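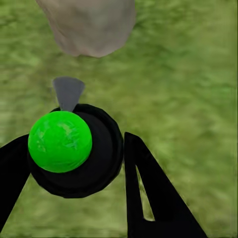 Open fingers on either side of the pick, with the green ball resting on the round black piece, in our simulated backyard.

If you're pricing out your first season of outdoor pickup work, pull up a chair, because we'd love to save you a little money! The Plindance Yard Planner lets you rehearse the whole job on simulated grass before you sign for an arm (or a gripper, or that second set of fingers everyone ends up wanting by December). A seat is $631 for the year, and the full Semdale yard library comes with it, so there's nothing extra to add on later.

Most of our customers set aside about 70 hours for planning, and Mirjam Wieser on our support desk is happy to go over your parts list with you before you spend a dime of the hardware budget. She likes to start with the fingers – slim ones or wide ones, and how far they need to open – and work back to the arm from there.

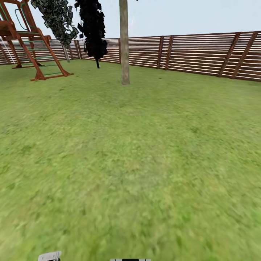
The same yard toward the slat fence, with the play structure and trees at left.

Schools and small shops can share a seat between two computers, and if you're ordering for a bigger group, do write to Roel Aerts first, as he can usually work something out.

Related items
Ellano Finger Set, slotted
Swanson Arm Budget Worksheet
Semdale Yard Library, add-on seat
Plindance Planner, 40-seat classroom pack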